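Where should the router go when the desk is the only option?

Olga Correia
Posted in Home & Office, Prundale

Hi all, I moved into a one-bedroom in May and I'm trying to set up my desk so it doesn't drive me nuts. The phone jack and the cable outlet are both on the same wall, right behind the desk, so the router pretty much has to live somewhere near there. Right now it sits on the desktop, and I keep bumping it with my notebook, my elbow, my coffee, you name it.

The desk is light wood with a cable hole on one side, and I really don't want to drill anything or stick anything permanent to it (it was my aunt's and she visits!). The router is one of those little white boxy ones with rounded corners, bought secondhand from Prorkar, no manual. I was thinking of screwing a shelf under the desk, or just putting it in the drawer with the door closed – well, drawer shut, you know what I mean. Would that kill the signal? And does it matter if I set stuff on top of it? I had my planner on it all last week and the video calls were terrible on Monday, but that could be the building.

Also the lid collects dust like crazy. Can I wipe it with regular spray? 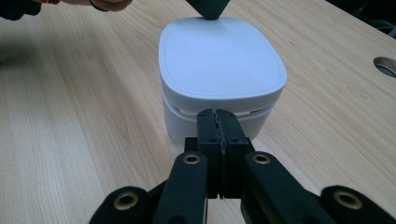
Oh, and the cables. I have 2 of them coming off this thing plus the power cord, and they all end up in a knot next to my keyboard. I tried running them down through the hole but the plug on the power cord was too fat to fit. Is there a trick to that or do I need a different cord? My budget is basically nothing this month, so the cheaper the better.

Thanks in advance!

Benedita Garcia
Marked as helpful

Hi Olga! I had almost the same setup in my last place, so here's what worked for me.

Please don't put it in the drawer. These things get warm, and a lot of the small ones let the heat out through a gap or slots somewhere in the case. Same goes for the planner, I'd keep the top clear. I don't know if that's what messed up your calls, but it's free to try, so do that first and see how the week goes.

For the spot, I'd push it to the back corner of the desk on the same side as the hole. Then the cords only have to travel a few inches before they drop out of sight. If it still slides around when you bump it, get a little square of that rubbery shelf liner and set it underneath. No glue, no marks, and your aunt will never know.

About the fat plug: go the other way! Unplug the cord from the router and feed the skinny end UP through the hole from underneath, with the big end staying down by the outlet. It took me an embarrassingly long time to think of that. Network cables usually fit through either way. Once they're all through, wrap them under the desk with a strip of velcro or even a bread tie.

Cleaning – no spray directly on it. Unplug it, dry microfiber cloth on the lid, and a soft paintbrush for any gaps. If there's a sticky spot, barely dampen the cloth with water and let everything dry before you plug it back in.

Tomás Cunha

get a longer cable and put it on top of a bookcase. higher is better for wifi anyway

Kyung-hwa Ryu

Agree with Benedita on the drawer. One thing to add: if your desk has a metal frame or you've got a big monitor right in front of the router, that can hurt the signal too, so try it on the other side of the monitor before you blame the building. I moved mine over by the lamp and my calls from the bedroom got a lot better.

Olga Correia

The cord trick worked!! I feel so silly. Planner has been moved to the shelf and I'm picking up some liner this weekend. Thank you!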